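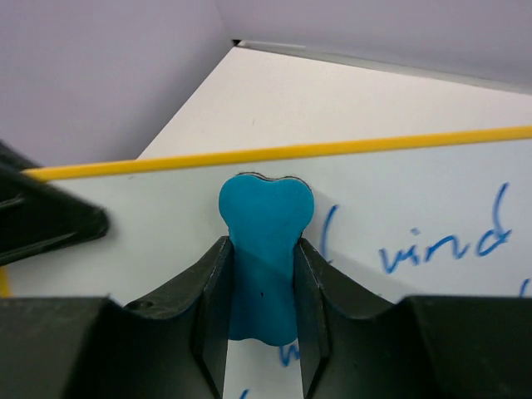 Blue foam, bone-shaped, with a matte face.

Whiteboard cleaning tricks I no longer believe

Every September the same list goes around: toothpaste, hairspray, a used dryer sheet, cola. I have tried most of them on the kitchen board and I'm not impressed.

Hairspray did lift old marker, years ago, when it was mostly alcohol. Read the can now. Plenty of them leave a sticky film, and then you are cleaning that off too. Plain rubbing alcohol on a rag costs less.

Toothpaste is a mild abrasive. It takes the ghost writing off and some of the shine with it, and next month the ink sinks in faster. 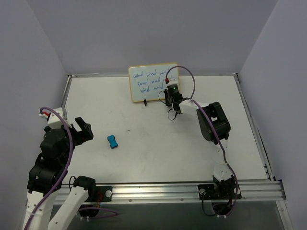 Going over an old mark with fresh marker and wiping it right away is the one trick I'll vouch for. Test a corner first, and don't expect much from a mark that has sat all summer.

Foam erasers: the Brellholm pack says 4000 wipes. Who counted? Mine smeared long before that. Rinse foam in warm water with a drop of dish soap, squeeze it, and let it dry overnight. 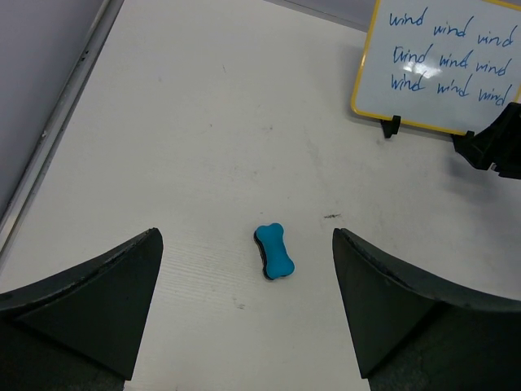
Turquoise blue against a white tabletop.

Special board spray? Donden wants real money for 47 squirts of something that smells a lot like window cleaner. I went back to the rag.

Frames get forgotten. Marker dust packs in where the border meets the writing surface, and a cotton swab gets it out. Skip bleach on colored plastic.
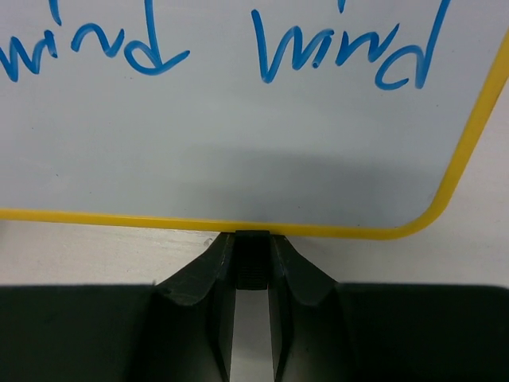

Yellow plastic frame with a rounded corner.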